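Keeping the Flaltent gripper running

Notes from a call with the technician who looks after the hand-held grippers at Ornside. Typed up fast, 22nd February.

The first thing she wants to talk about is tape. "People order new fingers when all they need is new tape. I had 8 sets come back last June. Two were really worn out."

Her routine is short. Fingers off, wipe the mounting faces, look at the screw holes. Then back on, both sides to the same torque, and close them by hand a few times before anyone touches the software. "If they meet crooked, stop. Don't calibrate around it. You'll chase that for a week."

She does a check every 300 grasps. The manual from Herine says 385, and she has an opinion about that – "fine in a clean room, maybe". Her own log has one finger slipping at 276, on a part it had been holding all morning.

White paper on the table is her other rule. She lays down a fresh sheet before every check, because black crumbs off the grip surface show up on it right away. On bare wood you miss them.
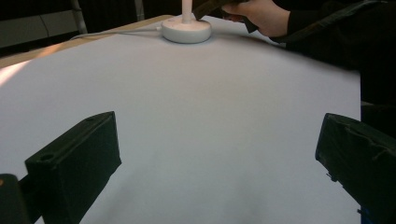 "And leave the gap open when you start," she says. "Open, nothing in it, read the zero. Then close on nothing, read it again. Then you can bring in an object." Most of the drift reports she gets are from someone who zeroed with the fingers half shut.

Light matters too, more than she expected. Glare off the sheet can throw the camera exposure and then the fingers go to plain black blobs. She turns the paper or moves the lamp, whichever is quicker.

What about spares? A box of screws, one roll of tape, a second pair of fingers already fitted to a bracket. The Hayat bench keeps theirs in a drawer with no lable on it, which drives her nuts.

Last question was how long a full service takes. "Half an hour if the screws come out. If one is stuck, don't ask me." She had one stuck when I called, so we left it their.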